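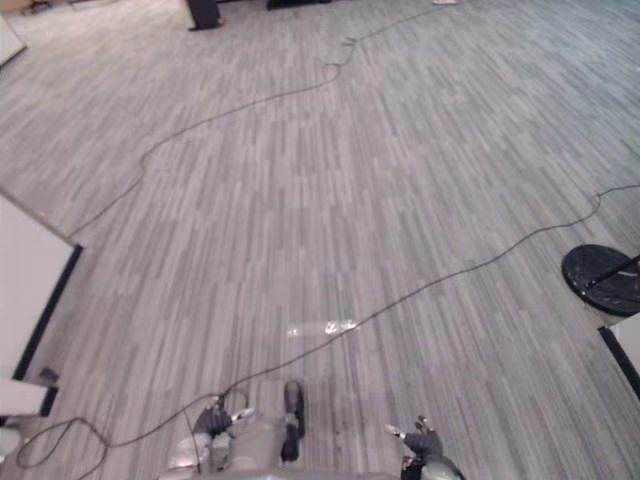 Grey carpet, with the grippers at either side.

Bikar Roadster Fuel Log

Fuel and oil records from older two-seat cars, collected by members of the Bikar owners' group. The log holds 536 fill-ups from 58 cars. It is small, and it was never meant for research, but several people have asked for it in a form which a computer can read, so I have put it in order.

Maintained by Joaquim Matos. Last revised 13th August.

Contents

fills.csv -- one line for each fill-up
cars.csv -- one line for each car, with engine size and gearbox
notes.txt -- remarks of the owners, copied as they were written

Columns in fills.csv

car_id: a short code, the same as in cars.csv
fill_date: day, month, year
odometer: the reading at the pump, in the unit of the car
unit: km or mi
litres: fuel put in the tank
full_tank: yes or no
octane: as shown on the pump, empty if the owner did not write it
oil_added: litres of oil since the last fill-up
roof: up, down or mixed
trip_type: town, highway, touring or club event

There are 10 columns, and I do not plan to add more. An earlier version had also a column for price, but the owners bought fuel in different currencies and many did not write which one, so I removed it.

How the records were made

Most owners kept a paper book in the glovebox. They sent me scans or typed copies, and I entered them by hand at the kitchen table, in the evenings. The touring group led by the Akell garage used a shared sheet instead, and their lines are cleaner than the others. Cars from the Sarpong collection are driven very little; for these you will find long gaps between dates, and the gaps are real.

If a number could not be read, I left the field empty. I did not guess. When the odometer went backwards, I wrote to the owner, and in most cases it was a simple exchange of two digits. The corrected lines are listed at the end of notes.txt.

Calculating consumption

Please use only the distance between two full tanks. Add the litres of all partial fills that stand between them, and then the litres of the second full tank. Partial fills alone will give you a strange result, sometimes very flattering to the car.

Convert miles before you join the tables. There are 3 cars whose speedometer was changed during the period, and for these the unit changes in the middle of the record. The odometer starts again from whatever the new instrument showed. They are marked "swap" in cars.csv.

Known problems

The octane column mixes two systems of rating. Owners who toured abroad copied what they saw on the pump and did not always mention the country. I would not compare octane between cars with this file.

The roof column is honest but not exact. "Mixed" can mean a short shower or half of a holiday.

July is over-represented. The club runs its touring week in that month, with full luggage and many mountain roads, and some owners wrote nothing for the rest of the year. A simple average over the whole log will therefore tell you more about touring than about ordinary driving. Filter by trip_type first.

Oil figures are weak. Some people measured with a jug, others wrote "a bit". I have left "a bit" in notes.txt and an empty field in fills.csv.

What it can be used for

It is good enough to compare one car with itself, before and after a carburettor rebuild for example, if the owner has written the date of the work. The Baris workshop has used it in this way for two of its customers' cars, with their agreement. It is also a pleasant small file for teaching, as it has the usual faults of real records.

It should not be used to value a car or to say that one model is more economical than another. The owners chose themselves to take part, and people who write down every litre usually also look after the tyres and the timing.

Privacy

Registration plates, chassis numbers and names of fuel stations were removed. The car codes follow no order. An owner who wants a car taken out can write to me, and I will remove it from the next version.

Licence

Free to copy and change, provided that you name the Bikar owners' group. If you find a mistake, please send the car_id and fill_date together with the correction.

Contact the maintainer | © Bikar owners' group | Back to top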